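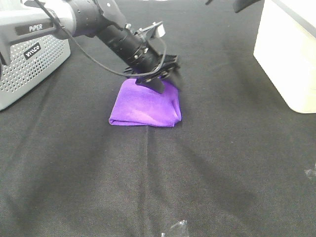

Dark grey fabric over the tabletop

Home Help > Laundry & Linen > Microfibre, towels, cleaning cloths

Microfibre towels have stopped soaking anything up – can they be saved?

Halina Baran
29 May 2024

Hi all, first post after a very long time reading. I've got a big stack of microfibre towels that I use for everything: drying the car, wiping down the shower screen, mopping up after the dog. They were brilliant when I got them. Now they just push the water around. I wiped the kitchen bench this morning and it looked like I'd combed it.

They're the thick sort, 400 gsm according to the packet, and I've had them 18 months. I wash them with the ordinary bath towels on warm, with Pesta liquid and a capful of softener, and they go on the line unless it's raining, in which case they go in the dryer. They still look perfectly fine. No holes, and the colour has hardly faded. They do feel a bit odd on my hands though, sort of draggy, as if they're catching on the skin.

Is there a way to bring them back or do I cut them up for the shed? I'd really love to keep them going if I can. Front loader, if that matters, and our water is fairly hard.

Pallavi Negi

Oh, you can absolutely save these, don't cut them up! I went through the same thing with my car cloths and was so pleased when they came good that I did the whole linen cupboard afterwards.

It's the softener. Softener works by leaving a coating on the fibres, and on microfibre that coating fills in all the tiny gaps that are meant to hold the water. Your bath towels will be suffering a bit too, but cotton hides it better. The draggy feeling is normal for microfibre by the way, it catches on any dry skin, so I wouldn't read too much into that.

What worked for me:

Run the towels through once with no detergent at all, warm, with the extra rinse switched on. Have a peek through the door while it's rinsing. If you see suds and you haven't put anything in, you've got old detergent in there as well as softener.

Then soak them overnight in a tub of warm water with a small squirt of dishwashing liquid. Small! I overdid it the first time and was rinsing until lunch. Swish them about whenever you walk past.

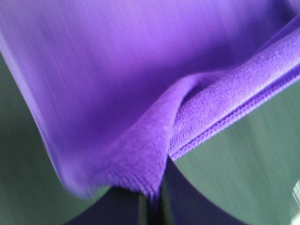 Purple cloth, brighter where it catches the light

In the morning, wash them again on warm with half your usual amount of detergent and a cup of white vinegar in the rinse. I know people argue about vinegar and rubber seals, so maybe don't make it a weekly habit, but for a one-off with hard water I think it's worth it. Another extra rinse, then hang them out.

Test one before you do the lot. Tip a tablespoon of water on the bench, lay the dry towel over it, don't press, and lift it off again. A good one leaves the bench close to dry. If there's still a puddle, repeat the soak. Mine needed 3 rounds and the last one made the biggest difference, so don't give up after the first!

Going forward, wash them on their own. Cotton sheds lint like mad and microfibre grabs every bit of it. I keep a separate basket in the laundry and just wait until there's enough for a load.

Arlindo Leite

Just boil them. My mum boils everything. Never had a problem.

Wagner Holanda

Please don't boil them! Sorry Arlindo, it's great for cotton tea towels and I do mine that way too, but microfibre is mostly polyester with some polyamide, and high heat can damage the fine ends of the fibres. Once that's happened no soak will fix it. Same goes for a hot dryer and for ironing. Warm wash, low or no heat to dry.

Pallavi's method is very close to mine, so I'll only add the bits I do differently.

I worked in the wash bay at Tremblay for a few years and we went through mountains of these things. We sorted them by job before anything else. Glass cloths in one tub, paintwork in another, wheels and engine bays in a third, and the third tub never mixed with the other two, washed or unwashed. Wax and tyre dressing will move from one cloth to another in the machine and then you get smears on your windscreen and can't work out where they came from. Halina, if some of yours have been used for waxing the car, pull those out and treat them separately, or keep them for wheels from now on.

Check the hems too. A lot of towels have stitched edges in a harder thread than the pile, and that's often what's scratching when people blame the cloth.

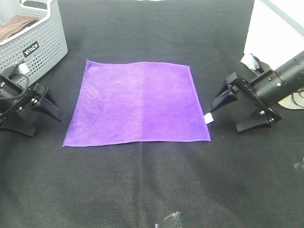

The care tag is the other thing to deal with. I snip them off with nail scissors as close to the stitching as I can get, without cutting into the seam. They're stiff little things and I don't want one anywhere near black paint. If you like to have the washing instructions, take a photo of one first and stick it up inside the laundry cupboard.

For drying, give each towel a good hard shake when it comes out of the machine and another when it comes off the line. It lifts the pile back up and it's amazing how much softer they feel – my kids fight over who gets to do it. I fold them in quarters so there are plenty of clean faces to turn to on the job.

As for detergent, plain liquid with no softener built in. I've been using Druvance for a good while and like it, but read the back of whatever you've got, a fair few of the "2 in 1" types have softener in them and don't make much fuss about it. Powder is fine if it dissolves properly. In a cold wash with hard water it often doesn't, and you'll find gritty bits in the pile.

One last thing, clean the drawer! If you've been using softener in that machine there'll be a layer of goo in the compartment and it'll keep dribbling into your rinse long after you've stopped. Pull the whole drawer out, run it under the hot tap and go at it with an old toothbrush. Then do one empty hot cycle before the towels go in.

Good luck Halina, would love to hear how the bench test goes!
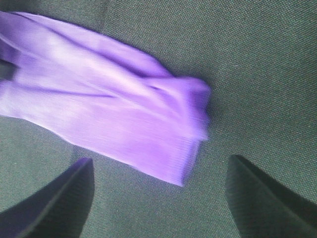 Can I put microfibre towels in the dryer with dryer sheets if the heat is on low?

Leave the sheets out, even on low. They put down the same kind of coating as liquid softener. The low heat by itself is fine for most towels, and you can give the lint filter a clean first so they don't pick up fluff from the last load.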